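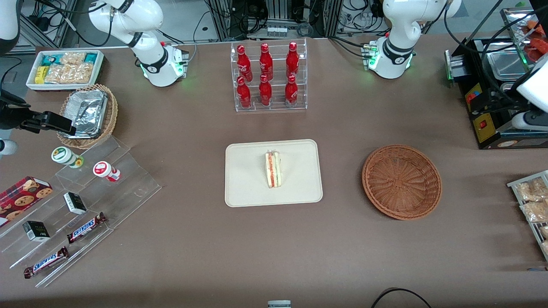
Tabuleiro creme de cantos arredondados, ao centro da mesa.

Noite de gala em casa: dicas para a sala, a cozinha e o dia seguinte

A gala dos prémios Holotby cai outra vez num sábado de maio e começa tarde para quem vê de cá. Entre a passadeira vermelha, os anúncios e os discursos, são mais de quatro horas de sofá. As dicas que se seguem servem para essa noite e para qualquer outra transmissão comprida com gente em casa.

A sala

Mudar os móveis de manhã. Arrastar um sofá às onze da noite incomoda os vizinhos de baixo e risca o soalho. Um quadrado de feltro debaixo de cada pé resolve o problema do risco. Se não houver feltro, servem meias velhas grossas.

A mesa de centro deve ficar encostada a uma parede e não à frente do sofá. As pessoas levantam-se muito durante a passadeira vermelha, sobretudo quando aparece alguém de quem se fala, e no ano em que a Wanda Strickland entrou pelo braço do ex-marido entornaram-se dois copos cá em casa.

Luz: um candeeiro atrás da televisão, com lâmpada fraca, cansa menos a vista do que a sala às escuras. A luz do teto fica desligada porque se reflete no ecrã.

Cadeiras extra vão para trás do sofá e as almofadas de chão para a frente. Deixar um corredor livre até à casa de banho e outro até à cozinha.

A televisão e o som

Abrir a aplicação da Plevis na véspera e confirmar que a sessão está iniciada. As palavras-passe esquecem-se e o código de recuperação vai sempre para o telemóvel de outra pessoa. Aproveitar para fazer as atualizações.

Limpar o ecrã com a televisão desligada e fria, com um pano de microfibra seco. Para dedadas, humedecer o pano com água, nunca pulverizar diretamente. Limpa-vidros não.

As galas têm o som muito desequilibrado: a música rebenta e os discursos mal se ouvem. Quase todas as televisões têm nas definições de áudio um modo noturno ou de voz. Ligar esse modo e deixar ficar.

Legendas em direto chegam com atraso. Quem não as dispensa habitua-se; quem as detesta fica melhor sentado de lado.

Carregar os telemóveis antes. Metade da noite passa-se a ler comentários sobre vestidos e, sem uma extensão com várias tomadas, acaba tudo amontoado junto ao rodapé. Prender o fio ao chão com fita de pintor, que sai sem deixar cola.

A comida

Comida de gala come-se com uma mão. Nada de sopas, nada de massa, nada que precise de faca. O que funciona:

Sandes, preparadas ao fim da tarde. Pão de forma do dia, manteiga até às bordas para o recheio não ensopar o miolo, legumes bem escorridos em papel de cozinha. Tomate só na hora.

Azeitonas sem caroço. Com caroço, vão aparecer caroços dentro dos vasos.

Queijo em cubos, tirado do frigorífico meia hora antes.

Pipocas, em taças pequenas espalhadas pela sala. Uma taça grande fica sempre na mão da mesma pessoa.

Bolo seco, já fatiado. Os bolos com creme pedem prato e garfo e derretem nas horas de anúncios.

Para as sandes, o pano de cozinha ligeiramente húmido por cima continua a ser o método mais barato. A película também serve, bem justa. Se forem feitas com muita antecedência, frigorífico na prateleira do meio e nunca encostadas ao fundo, onde o pão pode gelar. O que leva maionese, ovo ou frango só sai do frio quando se vai comer, e não se volta a guardar depois de passar a noite na mesa.

Cortar em triângulos ou em retângulos é uma questão de gosto. Eu corto em triângulos, com faca de serrilha, limpando a lâmina entre cortes. 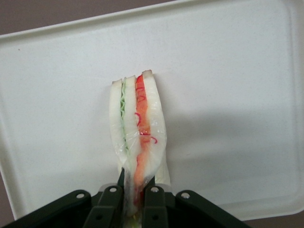 As bebidas

Gelo a dobrar. Um tacho grande com gelo e água fria arrefece uma garrafa mais depressa do que o congelador, e uma mão-cheia de sal acelera ainda mais. Garrafas no congelador ficam esquecidas e estalam - aconteceu-me no discurso da Hazel Kincaid, aquele em que agradeceu ao advogado antes de agradecer aos filhos.

Marcar os copos com um elástico de cor diferente à volta do pé. Lava-se menos loiça.

Ter sempre um jarro de água à vista. Café só depois da meia-noite, e em garrafa térmica. A minha é uma Van den Broek antiga e lava-se com água quente e bicarbonato, deixando atuar uma hora.

O boletim de apostas

Imprimir as categorias numa folha A4, dos dois lados, com um quadradinho ao lado de cada nome. As canetas perdem-se entre as almofadas, por isso convém usar lápis, que também não mancham o tecido.

Recolher os boletins antes da primeira categoria. Quem chega atrasado joga só nas que faltam.

Na minha casa, cada categoria certa vale um ponto e há 4 pontos extra para quem adivinhar quem vai falar da separação do ano em palco. Este ano espera-se muita coisa do elenco de Troris, que já não se senta todo na mesma fila. O prémio é não lavar a loiça.

Nódoas da noite

Vinho tinto no sofá: absorver com papel, sem esfregar, e depois água com gás e pano branco. Sal por cima só ajuda enquanto a nódoa está fresca.

Batom em guardanapos de pano: detergente da loiça em cima da mancha, do avesso, quinze minutos antes de ir à máquina. Água quente fixa a gordura, por isso lavar primeiro a frio.

Maquilhagem e brilhantes: há sempre quem venha vestido a rigor. As purpurinas saem do tapete com um rolo adesivo e só depois se passa o aspirador. Ao contrário, ficam agarradas à escova durante meses.

Cera de vela: deixar endurecer, raspar com um cartão velho e passar o ferro morno por cima de papel pardo.

Pipocas esmagadas: aspirar a seco. Com água, o sal deixa auréola.

O dia seguinte

Deixar a loiça de molho antes de ir dormir, mesmo que o resto fique por arrumar. Abrir uma janela dez minutos.

As revistas com as fotografias da gala saem nos dias a seguir. Quem as coleciona deve guardá-las deitadas, em caixas de cartão sem ácido, longe da cozinha e da garagem. Tenho 47 caixas no quarto do fundo e as piores são as que estiveram perto de um radiador: as capas enrolaram e não voltaram ao lugar. Tirar os agrafos enferrujados com uma faca sem ponta, do lado de dentro. Não plastificar. As etiquetas vão na caixa, nunca na capa.

Recortes soltos guardam-se entre folhas de papel branco, com o nome e o ano a lápis na folha. Fita-cola amarelece e come a tinta.

Se alguém deixou casaco, brincos ou sapatos, fotografar e mandar para o grupo logo de manhã.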